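Ticket 268
Subject: Bedroom radiator stays cold, rest of house heats normally
Opened by: Austra Ramanauskas
Assigned to: Arūnas Uibo, Desico heating support
Opened: Oct 24, 2018
Status: Closed

Customer report

The radiator in the back bedroom does not get warm. Every other radiator in the house does. The boiler is a Wivura and was installed by the previous owner. It shows no fault code. Pressure on the gauge looks normal. I turned the valve on the side of the bedroom radiator all the way up and left it overnight and the metal was still cold in the morning. It worked last winter — I remember turning it down in February. The house is in Wustadbridge, two floors, and the bedroom is upstairs at the end of the run.

Reply from Arūnas Uibo

Thanks for the report. Please check the following and write back with what you find.

Turn the heating on and let it run for 40 minutes. Feel the two pipes where they come up out of the floor to the radiator. Note whether both are cold, one is hot, or both are hot. Then feel the radiator at the top and at the bottom. Careful with the pipes, they can be hot enough to burn.

Also tell me what kind of valve is on it. If it has a numbered plastic head, it is a thermostatic valve. The other end should have a plain cap with a smaller valve under it.

Reply from Austra Ramanauskas

Ran it for 40 minutes. The pipe on the numbered side is hot up to the valve. The pipe on the other side is cold. Radiator is cold top and bottom. The head says Lill on it and goes from 0 to 5. I had it at 5.

I also bled it with the key before I opened the ticket. Water came out right away, no air.

Reply from Arūnas Uibo

That narrows it down. Hot water is reaching the valve and not getting through it. Since you got water and no air, bleeding again will not help. The most likely cause is a stuck pin inside the thermostatic valve. This happens when the head is left at a low setting through the summer.

To check the pin:

Turn the head to 5. Unscrew the metal ring that holds the head to the valve body. Hand tight is usual, but you may need pliers with a cloth around the jaws. Lift the head off. You will see a small metal pin in the center. Press it down with something flat, such as the side of a spoon. It should go down a few millimeters and spring back. Do not pull on it with pliers. If it comes out, water comes out after it.

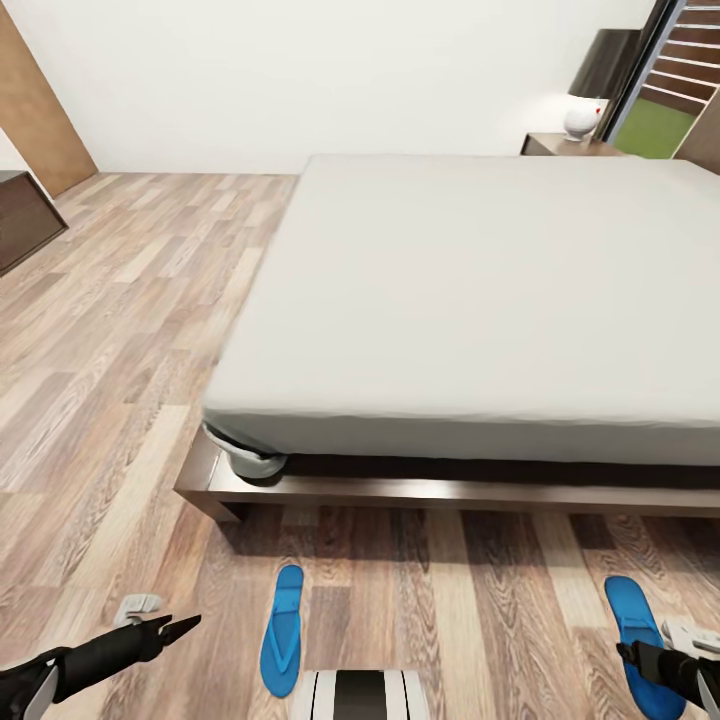 Does the boiler have to be off while the head is removed?
Leave it running if you like, as the head is outside the water circuit and taking it off does not open anything.

Reply from Austra Ramanauskas

The ring was tight but came off. The pin is down flush and does not spring back. I pressed it a few times and nothing. What next?

Reply from Arūnas Uibo

Put one small drop of light oil on the pin where it enters the brass. Wait a few minutes. Then tap the side of the valve body with the handle of a screwdriver. Tap, do not hit. After that press the pin again at a slight angle, first one side and then the other. Repeat this for as long as you have patience for. When it frees you will feel it push back against the spoon.

If it does not move, the insert has to be replaced. The part is number 143 in our spares list. That is a job for a technician unless you are willing to drain down the system.

Reply from Austra Ramanauskas

It came up on the third round of tapping. It was slow at first and then normal. I could hear water going through straight away. Radiator was warm along the top within a few minutes and the return pipe got warm after that.

One thing: the bottom middle is still cooler than the ends. Is that the same problem?

Reply from Arūnas Uibo

Separate problem. A cool patch at the bottom middle is usually sludge. It is not urgent if the room gets warm enough. Mention it at the next boiler service and ask for the radiator to be flushed. Work the pin up and down another dozen times before you refit the head, and set the head to 5 when you screw it back on so it does not bind.

Reply from Austra Ramanauskas

Head is back on. I set it to 3 last night and the room was at 23 this morning, which is warmer than I need. Turned it down to 2. Please close.

Resolution

Stuck pin in thermostatic radiator valve. Freed by customer with oil and light tapping. No parts used, no visit.

Advice given: leave valve heads fully open over the summer. Flush radiator at next service — possible sludge, bottom middle.

Closed by: A. Uibo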